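The Ninth Draft

Filed under: Short Fiction, Workplaces

By the time the July heat had got into the walls of the Norau building, Vibeke Zoëga had rewritten rule 5 so often that she could recite all its earlier versions, the way some people can recite the names of their aunts. She had been hired to write the rules for the picking cell. That was the whole of the job, as it had been described to her over a very nice lunch, and she had pictured a month or so of tidy typing and then a long swim.

There were only 6 rules. The first four had gone down easily, because they were the sort of thing everybody agrees with as long as it is read out slowly. Stop the arm before you reach in. Say out loud that you have stopped it. Check the clamps before the first run of the morning, and again after lunch. Write down what happened and leave what you wish had happened for the ride home. Rule 6 was about who was allowed to change the rules, and it had been finished before she arrived, by somebody who had left the company and taken his reasons with him.

But rule 5! Rule 5 was about when to help.

"It's simple enough," said Nogueira, who ran the evening shift and ate sunflower seeds out of his shirt pocket. "If it drops something, you leave it. If it gets stuck, you leave it. If it catches fire, you may have an opinion."

"And if it's been going after the same thing for twenty minutes?"

"Then you've had a quiet twenty minutes."

She wrote that down, more or less, and called it draft six. Then she spent an evening in the cell to see whether it was true, and at half past eight she found herself on her feet with her hand out toward the bin, like a mother at a playground. She hadn't decided to get up. The gripper had come down beside a small blue block, closed on nothing much, lifted, considered (she knew perfectly well it wasn't considering), and come down again in very nearly the same place, and her own arm had simply gone out to it.

"Rule one," said Nogueira, without looking up from the log.

"I haven't touched anything."

"You were thinking about it very loudly."

So she sat back down on the stool and put her hands under her knees, and they watched together. The log for that week stood at 218 tries out of the 400 they'd promised to Rovel, the people paying for the work, and each try had its own line, with a space at the end for remarks. Most of the remarks were Nogueira's. He wrote "missed" and "missed" and "got it" and "missed," in a small, patient hand, and once, near the top of a page, "missed, handsomely."

What bothered her, she told him, was that somebody had helped on the shift before. She'd seen it in the numbers. There was a run of good ones in the middle of a poor afternoon, all in a row, and when she asked the young man who'd been sitting there he went pink and said he'd only turned things a bit. Nudged them away from the wall, so it would have a fair chance. He had been kind to it, was really all he'd done, and now they'd have to throw out the afternoon.

"My grandmother taught piano," said Nogueira. "She used to sit on her hands too. Same as you."

"Was she good?"

"She was terrible. She hummed the right note. You'd be hunting about for it and she'd be humming away there behind you, and I played beautifully in her front room and nowhere else on earth." He cracked a seed. "Put humming in your rule."

Vibeke laughed, and then she didn't, and she took the pencil from behind her ear. Outside, the delivery truck from Jilterent was backing up to the wrong door, as it did every evening, and somebody was shouting to it in a friendly way. She wrote for quite some time. She wrote that the person on the stool should not move an object, turn an object, or tidy the objects between tries. She wrote that a miss was to be recorded in the same ink and with the same care as a success. She crossed out "the operator shall refrain" and put "keep your hands to yourself," and felt a great deal better. 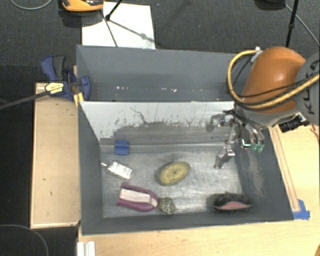
The bin that rule 5 was written for: "Leave them where they lie."

"It's short," Nogueira said, when she turned the pad around for him to see.

"The ninth one usually is."

"What about the yellow one? It's been lying there with one end up all evening. It would take you one finger."

She looked at the yellow one. It did have one end up. It was an oval, mottled sort of thing, and nothing in the world would have been easier than to lay it flat, and she felt the want of it all the way down to her wrist.

"Leave it where it lies," said Vibeke.

He nodded and drew a line under the page. The arm went up, and out, and started down again on the right-hand side, and the two of them leaned forward on their stools at exactly the same moment, and Nogueira, who would deny it afterward, had begun very softly to hum.

Comments (4)

marrowfat: My mother taught swimming and had the same trouble. She walked along the edge doing the strokes. Lovely story, thank you.

T. in Receiving: I want to know who wrote rule 6. Please tell me there's a sequel about rule 6.

oldhandle: We had a sign like that over our test bench, though ours was ruder. Throwing out the whole afternoon hurt to read, I've been that young man.

pennywhistle: "Missed, handsomely" is going in my own notebook tomorrow.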